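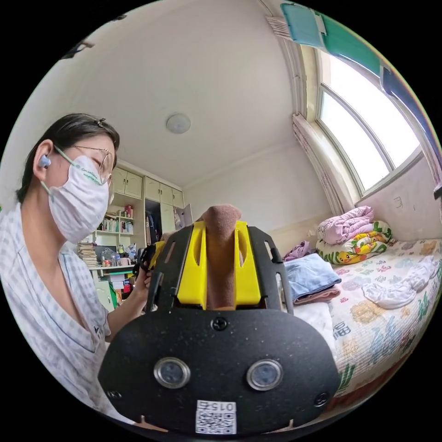

ok so bedroom reset day. rolling every towel we own before the Celtstead move. thread bc I keep getting distracted and this way I at least finish something

---

started with the towels bc they're easy. old way was fold in quarters, stack, stack falls over, repeat. rolling = they stand up on end in the box and you can see what's there

---

how I'm doing it: fold long edges to the middle, flip, roll from the short end. tight. TIGHT. first one came out like a sad croissant, had to redo

---

brown ones are for hair dye days and the dog. white ones are "guests" (my mother). do not mix, ask me how I know

---

Lăcrămioara Filip says to tuck the last corner into the roll so it holds itself. tried it. works on the thin ones, the thick bath sheets just pop open and look at you

---

break. tea. 40 min gone and I've done one shelf's worth

---

wardrobe next. plan is hanging stuff stays on hangers til the very last night, then bin bags over the whole lot, tie at the neck. Iulian moved from Citthorpe like that and had his shirts back up before the kettle was out of the box

---

books though. why do I have so many books. keep pile is winning. small boxes only for these, I did a big one last time and it's possible my back still remembers

---

the paper stack on the desk is its own project. shoving it in a folder marked THURSDAY and walking away

---

bottles: lids on, bit of cling wrap under the lid, stand them up in the boxes with towels jammed between. so thats where half my nice rolls are going lol

---

q for anyone who's done this, quilts: vacuum bag or just use it to wrap the mirror? leaning mirror. vacuum bags always leak on me by day two

---

also curtains. do they come with us or stay?? the new windows are a diferent shape and I don't want to hem anything in June

---

van quote was 856, other one was 1112 for the same Saturday job, what. going with the cheap one unless somebody has a horror story, in which case tell me tonight

---

ok back to it. bath sheets are getting folded, I give up on them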